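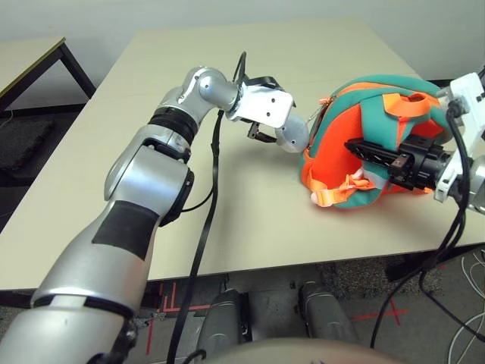

Koro on the backpack job, left arm cable over the near edge of the table

Search this forum Advanced search
4 min read

Gripper went to full force on fault while packing a bag

mastthorpe_teun
Jan 25, 2026

OK so I have a good one for the fault collectors! We've been running Koro (two arms, two-finger grippers) on bag packing at Mastthorpe and it has been a joy to watch, mostly. Yesterday on run 61 the left gripper dropped off the bus for a moment, came back, and closed as hard as it could on whatever it had in its fingers. Which was a power bank.

No smoke, no heat, and the shell looks fine. I hit the stop and we put the thing outside in a sand bucket. Log says error 2253, "end effector timeout", then a re-home. Re-home on these closes the fingers to find zero. You can see where this is going.

I'm pretty sure the cable is the culprit. It hangs from the wrist, over the table edge and down to the floor, and when the arm reaches for the bag it has to drag all that weight along. We can make the error come back by tugging near the connector. 3 tugs, 3 dropouts. I love it when a bug does that.

Teun Desmet

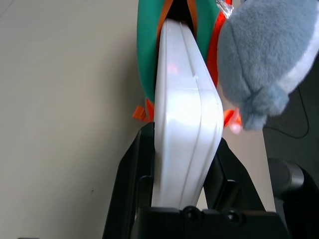
Re: Gripper went to full force on fault

kuipers_bench

Great find, and thanks for writing it up. I'd go after the cable first. Strain relief at the wrist, then a loop of slack tied back along the forearm so the connector never feels the pull. We did that on our own arms last April and the timeouts stopped cold.

Hard plastic boxes are where I'd test it, by the way. They don't give, so you see the force spike right away in the motor current. Soft stuff like plush hides it.

Re: Gripper went to full force on fault

RubenD

I'm going to disagree with kuipers_bench a little. Fixing the cable is nice, but cables fail. The fault you want to fix is that a gripper coming back from a timeout is allowed to move at all without asking. It should hold position, shout, and wait for a person. If you only tie the cable back you've made the bad thing rarer and you'll be less ready for it.

Also, please don't do runs with a live lithium pack until that's changed. Use a dummy of the same size and weight -- a block of wood works great.

Ruben Dierckx

Re: Gripper went to full force on fault

kuipers_bench

Sure, but hold position isn't free either. If it was already squeezing too hard when the bus dropped, you're now holding that squeeze until someone walks over. I'd rather limp the fingers and drop the part.

Re: Gripper went to full force on fault

mastthorpe_teun

This is why I post here, you two are the best. I went back through the settings with the Druvero driver open and the force limit is at 63 percent during normal moves, but homing ignores it completely. It's a separate value that was never set on our side.
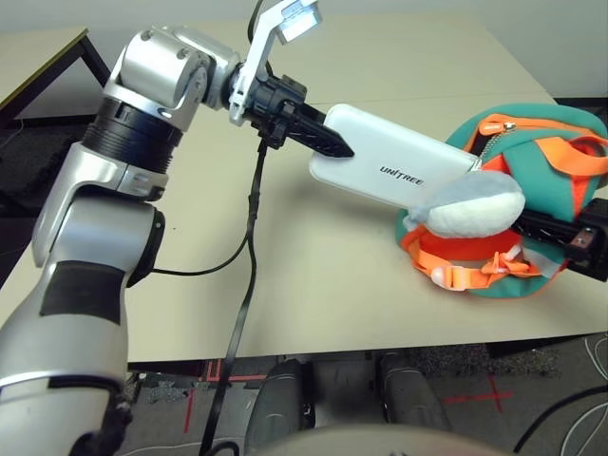 So I set the homing force as low as it goes and turned off auto re-home. Tested with the cable tug and a wood block (thanks Ruben): the fingers stay put, the arm stops, the screen goes red. Beautiful! Tying the cable back is next, I'm waiting on softer clips.

On hold versus limp I'm with Ruben for this job. A power bank dropped from up there lands on a hard table, and I don't want that either. Open to being talked out of it though.

Re: Gripper went to full force on fault

kuipers_bench

Fair for a table that height. Put a foam mat down and I'll argue with you again :)

Re: Gripper went to full force on fault

RubenD

Check the right gripper too! Same driver, so probably the same unset value.

Re: Gripper went to full force on fault

mastthorpe_teun

Just checked -- it was. Fixed now. Clips should be here this week and I'll post the new logs once they're on.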